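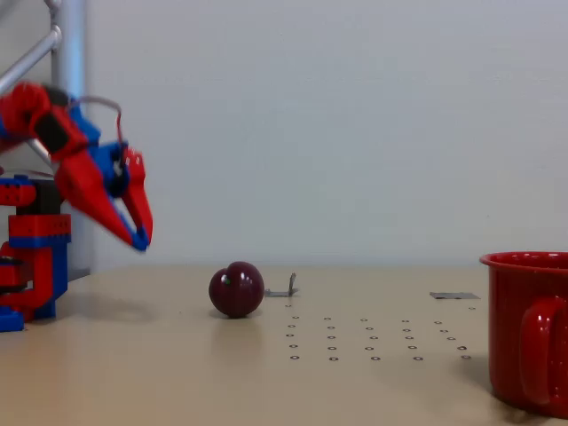
Product News

Denstead compares long-finger grippers for small tabletop arms and opens its test results to schools and workshops

DENSTEAD, April – The Denstead workshop has finished a comparison of grippers for small desktop robot arms, and from today the results can be requested free of charge. The work was done together with Skillby, the training provider, and it covers five grippers from different makers and one of our own design. All 6 were mounted one after another on the same kind of arm and tried on the same light-coloured table.

Small arms are now common in classrooms, libraries and home workshops, but the buyer often receives very little information about the gripper. The catalogue tells how wide it opens and how much it weighs. It does not tell how the gripper behaves with a piece of fruit, a mug handle or a thin piece of metal. Our comparison was made to answer this kind of question with ordinary things which everybody has at home.

The red and blue arm is the one used with the long tapering fingers, which carry small blue tips. Long fingers are good for reaching between objects, and they leave a better view of the thing to be picked up. They also have a weakness – a small error at the wrist becomes a larger error at the point. For round and glossy objects the approach angle was therefore recorded for every attempt, together with the height of the tips over the table.

Each gripper made 380 attempts. The programme had three groups of objects: soft and round, rigid with a handle, and flat metal. The best gripper in the soft and round group completed 335 attempts without a drop and without a visible mark on the skin of the fruit. The same gripper was only in fourth place with flat metal, and we recommend that buyers look at the whole table of results before they decide.

Two controllers were also tried. The Kawaguchi controller gave the smoother closing movement and was easier to set up for a person without experience. The Buken controller reacted faster when the finger touched something, but its settings needed more patience, and our team had to repeat the calibration several times in the first week. Both controllers are suitable for teaching. For work with delicate objects we prefer the Kawaguchi, and for sorting of hard parts we prefer the Buken.

Cable routing was not in the original plan of the comparison, but it was added after the first trials. A cable which is too short pulls on the wrist when the arm is stretched, and this changes the result. All grippers were tested again with a longer loop of cable, and only these later figures are in the report.

The report contains the full results, the object list, the controller settings and the drawings of our own fingertips. Schools, makerspaces and small businesses can ask for it through the Skillby enquiry desk or at the counter in Denstead. A second part, about cameras and lighting, is in preparation.

– ends –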